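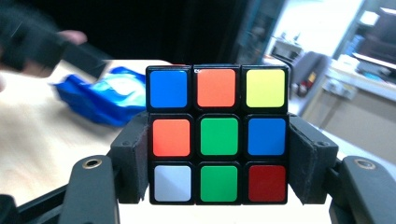
Cubes of the Kolev Puzzle Club

Welcome to our small gallery. The club has 132 puzzles in its collection, and every March we take some of them out of the boxes, clean them and show them on this page. I am responsible for the three by three cubes this year. The bigger ones belong to Mingxuan Dong and will have their own page.

Club number 273
Black plastic body with rounded corners, and stickers in the old style. The colors on this side are well mixed — two blue, two orange, two green, and one each of yellow, white and red. The center is green, so for anybody who learns with us, this is the green side, no matter what stands around it. The center piece never changes its place among the other centers.

I like the sticker cubes more than the ones with colored plastic. The stickers have a soft shine and the thin black lines between them make the colors easy to read. Shiyu Cui does not agree with me and says they peel too soon.

How to borrow
Members can keep a cube for 2 weeks. Please write the club number in the notebook and return the cube mixed, because the next person wants to solve it too. For spare stickers please ask Joaquim Matos.

Text by Shiyu Jia
Page updated Mar 29, 2021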